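Chapter 2
Textiles in the Home: Fibre, Warmth and Care

In this chapter you will learn to:
compare natural and synthetic fibres
explain how fabric structure affects warmth
read a care label and choose a suitable wash
estimate the working life of a household textile

Key terms: staple fibre, filament, pile, nap, loft, colourfastness, pilling

Most people handle fabric from the moment they wake up. Sheets, towels, curtains and clothing are all textiles, and each has been made with a particular use in mind. A tea towel has to take up water. A curtain has to hang well and resist fading. A blanket has to hold air.

Chapter 1 dealt with how fibres are spun into yarn. We now look at what happens to the finished cloth once it is in use.

2.1 Why some fabrics feel warm

Fabric does not produce heat. It slows the loss of heat from the body by trapping still air between its fibres. The thickness of that layer of air is called loft. Two blankets of the same weight can differ a good deal in warmth if one has more loft than the other.

Pile fabrics have fibres that stand up from a base cloth. When the pile is brushed in one direction it reflects light differently from the pile beside it, and a single dye can look like two or three shades. This is called shading. It is not a fault and does not mean the colour has run.

Case study: the Mesport linen survey

Reinhold Ostermann and Jae-hoon Seo surveyed 455 households in the coastal town of Mesport. Each household kept a laundry diary for 17 weeks. Blankets were washed far less often than sheets, and dark cotton clothing was the item most often reported as faded. Many households washed everything at one temperature, whatever the label said.

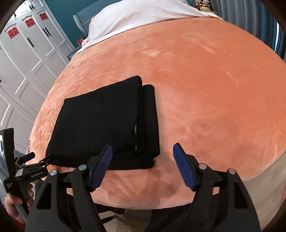

The survey also asked how clean items were stored. Households that folded clothing along the seams reported fewer set creases than those that stacked it in whatever shape it came off the line. Knitted garments kept their shape better when folded than when hung, as the weight of a knit pulls on the shoulders.

Before you read on

Choose two textiles from your own home. For each one, write down the fibre content, the wash temperature on the label and the temperature normally used. Keep your notes for Activity 2.3, where you will work out the cost of 15 washes.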